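Durnstead saison 3, enfin finie

29 avr. 2023

Bon, je fais vite, j'ai un train dans une heure. J'ai terminé la saison 3 de Durnstead hier soir, les quatre derniers épisodes à la suite, et je préfère écrire tant que c'est frais.

Pour ceux qui prennent en route : une ville minière, une famille qui tient le puits (les Hauser), une autre qui voudrait bien le tenir, et la pluie. Beaucoup de pluie. La saison 2 s'arrêtait sur l'incendie du dépôt et on attendait depuis août de savoir qui était dedans. Réponse au bout de 14 minutes. Un peu sec quand même.

Ce qui marche : la mère Hauser, toujours. La scène du testament, épisode 4, elle ne dit presque rien et on regarde ses mains. Le procès aussi, que je redoutais. Deux épisodes au tribunal ça pouvait être mortel, et non, c'est tendu, bien découpé, avec des seconds rôles qu'on a enfin le temps d'écouter.

Ce qui marche moins : le fils. Je n'y crois plus. Il part pour Dradisthorpe, il revient, il repart. Trois allers-retours en une saison, et à chaque fois la même dispute sur le quai. Et puis la musique, partout, trop forte, même sous les dialogues. J'ai mis les sous-titres à partir du 5.

Côté durée, certains épisodes montent jusqu'à 63 minutes et ça se sent. Le 6 surtout. Toute la partie à l'auberge aurait pu sauter, on y apprend ce qu'on savait déjà par la lettre. Par contre le dernier est court et c'est le meilleur de la série, je pèse mes mots. La descente dans le puits, sans musique justement, avec juste les lampes. J'ai eu froid.

La fin maintenant, sans trop en dire. Efren Navarro m'a écrit en commentaire, sous le billet de la saison 2, que le contremaître mentait depuis le début. Il avait raison. Je lui avais répondu que c'était tiré par les cheveux - mes excuses, Efren. 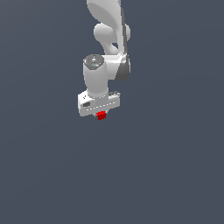
Reste que la dernière scène ouvre une porte dont je me serais passé. Le coup du frère qu'on croyait mort, on l'a vu cent fois, et ça abîme un peu l'enterement juste avant. Si il y a une saison 4 je regarderai, évidemment. Mais sans le frère ça m'allait très bien.

Prochain billet : Tidau, les deux premiers épisodes. Vus dans le désordre par erreur, donc il faut que je les reprenne. Et je réponds aux commentaires en retard lundi, promis.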